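Getting the Living Room Ready for a Television Evening

I have been having people round to watch telly for more years than I care to admit, and when a new series of Kandpal started up again on 3 November 2025 I found myself doing all the little jobs I always do beforehand. My sister-in-law said I ought to write them down, so I have, in no particular order (well, in the order I remembered them, which is nearly the same thing).

Give the screen a proper wipe

Do it in the afternoon, with the set switched off and cooled down. A dry microfibre cloth is all you need for dust. For fingerprints, dampen one corner of the cloth with plain water, never spray the screen itself, and go gently from side to side. I once used window cleaner on our old set and the smears were there for every episode of Cukuvo until we replaced it, so please learn from me!

Clear the low table

Drinks and bowls need somewhere to go, and it is much nicer if people don't have to balance them on the arm of the sofa. Lift everything off, dust along the grain if the table is wood, and put out coasters before anyone arrives. A board game can stay if there's room for it, as somebody always wants something to fiddle with during the adverts.

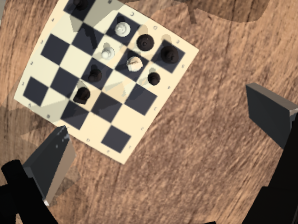

Sort out the popcorn

I make mine in the big pan with the heavy lid. Put in 2 tablespoons of oil with three kernels, wait for those to pop, then tip in the rest, take the pan off the heat for half a minute and put it back. The short rest lets them all warm up together and you get far fewer hard ones at the bottom. Salt it while it is still hot. If you like it sweet, shake over icing sugar through a tea strainer (granulated just slides off and sits in the bowl).

Rekha Dubey, who has the flat above ours, adds a pinch of turmeric and a good grind of black pepper. It's lovely, but give people napkins, and keep it well away from a pale sofa.

Rescue a wooden table from rings

Someone will miss the coaster. If the mark is white and cloudy, it is usually moisture in the finish and can often be coaxed out. Lay a clean, dry cotton cloth over it and press with a warm iron, no steam, for a few seconds at a time, lifting to look as you go. Try it somewhere hidden first.
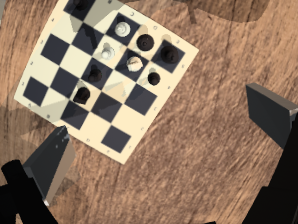 If the cloudiness is stubborn, rub in a dab of plain petroleum jelly, leave it overnight and buff it off in the morning. Dark rings have gone deeper and will want sanding, so leave those for a free weekend. I have one from the Zovmont finale last May that I have simply put a plant on.

Mind the light

A lamp behind the set is kinder on the eyes than sitting in the pitch dark, and you can still find your glass. Turn off anything that reflects in the screen. Sit in each seat for a moment and look, because the glare is different from every one of them.

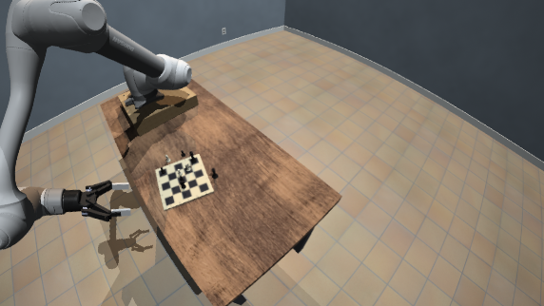 Robot arm at a long wooden table with a small chessboard.

Catch up before you start

Allow up to 15 minutes for the recap and the chatter about who was married to whom. We had a terrible time with the second series of Mendari, as half the room had forgotten the business with the lighthouse and the other half wouldn't stop explaining it. Now I put the kettle on, let them argue, and press play when the tea is poured.

Afterwards, shake the cushions outside and run the vacuum nozzle down the sides of the sofa before you go to bed. Popcorn husks work their way in overnight and you'll be finding them until the next series.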